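How to Pack a Takeaway Drinks Order in a Paper Bag

Cold drinks travel badly when the bag is packed in a hurry. The method below suits a small café counter, a school fete stall or a big family order you're running across town. It takes around 2 minutes a bag once you've done a few.

What you need

A flat-bottomed paper bag with handles
Cups and matching lids
Paper straws, kept upright in a spare cup
A piece of cardboard cut to fit the base of the bag
Napkins

Check your lids before you start. We buy Rokik cups and Fola lids, and the small Fola lid looks close enough to the medium that people mix them up. If it rocks when you press it, it's the wrong size.

Step 1. Set up the bench

Stand the bag near the middle of the bench and open it right out before you pour anything. Push the bottom corners flat from the inside with your fingers. Fold the handles down to the outside so they don't catch on a cup going in. Keep the straws to one side where you can reach them without leaning over the bag.

The paper bag standing open on the grey bench, with the straws kept nearby:
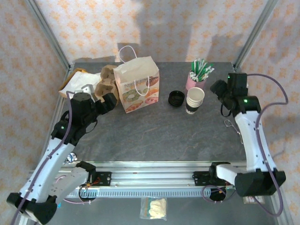
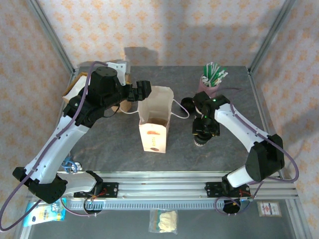 Step 2. Line the base

Slide the cardboard in and press it down. It should touch all four sides. Tania Kumarasinghe, who set up our Sunday counter, cuts hers from old delivery cartons and keeps a stack under the till.

Step 3. Fill and lid the cups

Leave a finger's width at the top of each cup. Press the lid on around the whole rim, then tip the cup slightly over the sink. Wipe the outside with a dry cloth. Condensation will soften the paper on a long drive.

Step 4. Load the cups

Heaviest cups go in first, against opposite sides of the bag. Fill the gap between them with folded napkins. Don't stack one cup on another, even with flat lids. Use a second bag.

Step 5. Add the straws and close up

Lay the straws along the inside wall, one per drink plus a spare. Bring the handles up, fold the docket over one of them and staple it. Carry the bag with a hand under the base until it's in the car.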